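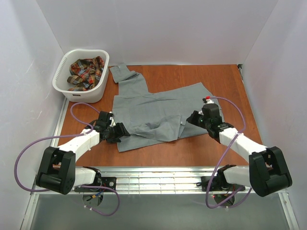
Bavberg estuary survey opens, 876 sites to check

Jun 24, 2024 – Nilbridge today starts its count of eelgrass and shore crabs along the Bavberg estuary. Last survey logged 2,862 crabs. Results due November.
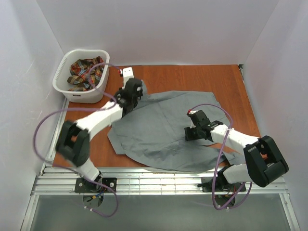
Survey lead Ye-seo Yook wants people out at low tide, in pairs, 8 sites a day at most. Wellies, old clothes, sun cream. For carrying kit, a white plastic basket with slots down the side, like the one shown, is fine – mud drains out. Quadrats and record sheets from the Lirniteo hut, open from 2 pm. Please dont move marker posts.

Sites upstream of Mathew Creek are closed untill nesting ends. Sign up at the hut or by phone.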